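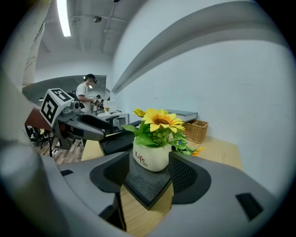

4. Ajuste e verificação do arnês antiqueda

O presente capítulo aplica-se ao arnês Cedar de dois pontos de ancoragem (dorsal e esternal). Leia também o capítulo 3, relativo à escolha do ponto de ancoragem, antes da primeira utilização.

4.1 Antes de vestir

1. Segure o arnês pela argola dorsal e sacuda-o até as fitas ficarem soltas e sem torções.
2. Abra todas as fivelas: peito, cintura e pernas.
3. Percorra as fitas com a mão, de uma ponta à outra. Procure cortes, queimaduras, fios puxados, zonas endurecidas ou manchas de produtos químicos.
4. Observe as costuras de segurança, de cor contrastante. Um único ponto rebentado obriga a retirar o arnês de serviço.
5. Confirme que o número de série da etiqueta está legível e coincide com o da ficha de controlo.

CUIDADO: não utilize um arnês que já tenha travado uma queda, mesmo que não apresente danos visíveis.
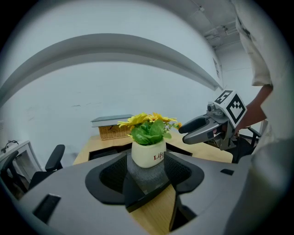
Texto: Redação técnica Prilthorpe
Responsável pelos manuais de proteção individual, edição portuguesa

4.2 Vestir e regular

6. Enfie os braços nas fitas dos ombros, como num colete. A argola dorsal deve ficar centrada entre as omoplatas.
7. Passe cada fita de perna entre as coxas e encaixe-a na fivela do mesmo lado. Não cruze as fitas.
8. Feche a fivela do peito e puxe a ponta livre até a fita ficar à altura do esterno.
9. Aperte as fitas das pernas. Deve conseguir introduzir a mão espalmada entre a fita e a coxa, mas não o punho fechado.
10. Arrume as pontas soltas nos passadores elásticos.

Nota: no inverno, regule o arnês por cima do vestuário que vai usar em altura. Ao mudar de casaco, repita os passos 8 e 9.

4.3 Ligação do absorvedor de energia

Utilize apenas o absorvedor Skastton 524 ou outro indicado na ficha do produto. Prenda o mosquetão à argola dorsal e rode a manga de bloqueio até ao fim. Peça a um colega que confirme o fecho.

Espaço livre mínimo abaixo dos pés do utilizador: 6 m. Se não dispuser desta distância, consulte a secção 3.5 sobre dispositivos retráteis.

4.4 Limpeza e armazenamento

Lave à mão com água morna e sabão neutro. Deixe secar à sombra durante 24 horas, pendurado e afastado de fontes de calor. Não use solventes, lixívia nem máquina de secar. Guarde o arnês no saco fornecido, em local seco.

4.5 Controlo periódico

O arnês deve ser examinado por uma pessoa competente pelo menos uma vez por ano. Para os equipamentos da série Nørgaard, registe o resultado no quadro 4 da ficha de controlo, com data e assinatura. Os arneses reprovados devem ser cortados antes de serem eliminados.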